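Long thread on dishwasher rinse temperature and what it does to wooden and bamboo utensils. I look after the kitchen gear for a small noodle shop and have been keeping notes since November. 1/ 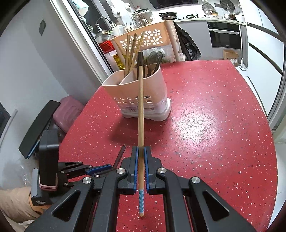
2/ The short version. Bamboo is a grass, and the fibres run almost entirely lengthwise. Water moves along those fibres much faster than across them. Most of the trouble in a reusable chopstick therefore begins at the ends, where the cut fibres are exposed.

3/ The usual finish is a thin lacquer or a food-safe oil. Lacquer blocks water until it cracks. Oil slows water down and washes out a little each cycle. Neither was designed for an 82 degree final rinse, and ours runs at 82 because that is what the machine is set to do.

4/ Method. Three batches, same supplier, same length. Batch A went through the machine every service. Batch B was hand washed at 45 degrees and air dried upright. Batch C went through the machine and was then dried in a low oven at 60 for half an hour.

5/ I weighed a sample from each batch on a 0.01 g scale before the first wash and then at the end of each week. Weight gain after drying is a fair stand-in for water held in the fibre. It says nothing about mould, so I kept a separate note for that.

6/ Total logged so far: 2,836 individual washes. That is sticks multiplied by cycles, from the tally sheet by the sink. I threw out one week where the sheet got soaked and the pencil was unreadable.

7/ Batch A. Weight after overnight drying crept up through the first month and then levelled off. I read the levelling as the finish having failed everywhere it was going to. The tips went fuzzy first. Fuzz is raised grain: fibres swell, dry, and don't lie back down.

8/ Batch B. Almost no change in weight. Slight loss of colour. The failures here were mechanical, mostly splits from people levering apart stuck dumplings.

9/ Batch C was the one I wanted to do well and it did not. Oven drying got the water out, but the fast drying opened hairline checks near the thick end. Once a check is there the next wash fills it. By week six C looked worse than A.

10/ Florante Macapagal, who runs the pass, pointed out that C was also going into the oven on a steel tray, so one side of each stick was getting conducted heat. Fair criticism. I reran it on a wire rack. Fewer checks, still more than A.

11/ Storage matters more than I expected. Sticks put away lying flat in a closed drawer were still heavy the next morning. Upright in an open container, with air getting in at the bottom, they were back to baseline by opening.

12/ Which end goes up? Tips up dries the tips faster, and the tips are where the fuzz starts. The drawback is that customers reach for the tips. If your guests serve themselves, put them tips down and accept slower drying, or hand them out wrapped.

13/ On detergent. Commercial machine detergent is strongly alkaline. Alkali attacks lignin, the stuff that glues the fibres together. I soaked offcuts overnight in detergent at working strength and in plain water at the same temperature. The detergent offcuts could be dented with a thumbnail. The plain ones couldn't.

14/ We switched to a milder product for the wooden loads, one called Ustura. It costs more per litre and needs a longer cycle to get sesame oil off. I have only a month on it, so no numbers from me yet.

15/ Re-oiling. Food-grade mineral oil, wiped on, left overnight, wiped off. It lasted some 3 washes in the machine before the weights were back where they started. For hand washing it lasted much longer. For a machine kitchen I would not bother.

16/ Do not use olive or canola oil for this. Both go rancid in the grain and you will smell it when the sticks are warm.

17/ Sanding. If the tips are fuzzy but sound, 240 grit and then 400, along the grain, takes it off. You are also taking off whatever finish was left, so the next round of fuzz comes sooner. I allow one sanding per stick, then it goes in the compost bin.

18/ Cost. We bought 500 pairs at the start. At the Batch A rate I would replace the lot in a bit over a year. At the Batch B rate, closer to three years, but someone has to stand at the sink for it. Labour eats the difference before you finish the first rack.

19/ Selina Ruchti asked about melamine and about fibreglass-filled resin. Both survive the machine with no trouble. Both are slippery, and resin tips wear smooth. Chie Koyama tried resin at her place for a season and went back to bamboo after complaints about noodles sliding off.

20/ Someone will ask about stainless. Heavy, conducts heat, loud in the bus tub. Fine for grilled meat. I don't like them for soup.

21/ What we do now. Machine wash, mild detergent, rinse left at 82. Shake off, stand upright in open holders overnight, no oven. Pull anything with a check longer than a grain of rice. Sand once.

22/ Limits of all this. One kitchen, one supplier, one machine, hard water. I measured weight and looked at the surface under a 10x loupe. No lab work. If your water is soft your detergent dose will be lower and your results may be better than mine.

23/ Next up is spoons. The beech ones behave differently because the bowl is mostly end grain on one side, and I have two that cracked in the same place. Tally sheet is already up. This time it's in a plastic sleeve.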